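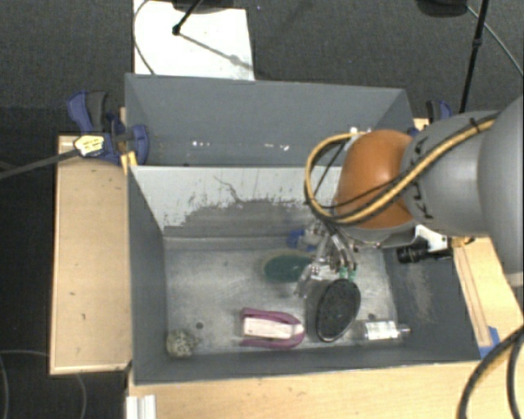 Small household goods in a gray bin at Ovutel.

About > Who We Are > Ovutel

Ovutel sorts and packs mixed household orders for small shops. We started in Bloxham with 32 product lines and now carry 374 -- mostly brushes, sponges and other small items. Goods are kept in open bins until an order is picked. Most orders fill some 90 boxes or fewer. Our second site, in Rarkley, handles returns.

Related
Shipping from Rarkley
The Ostberg catalog
Open jobs

Last updated: March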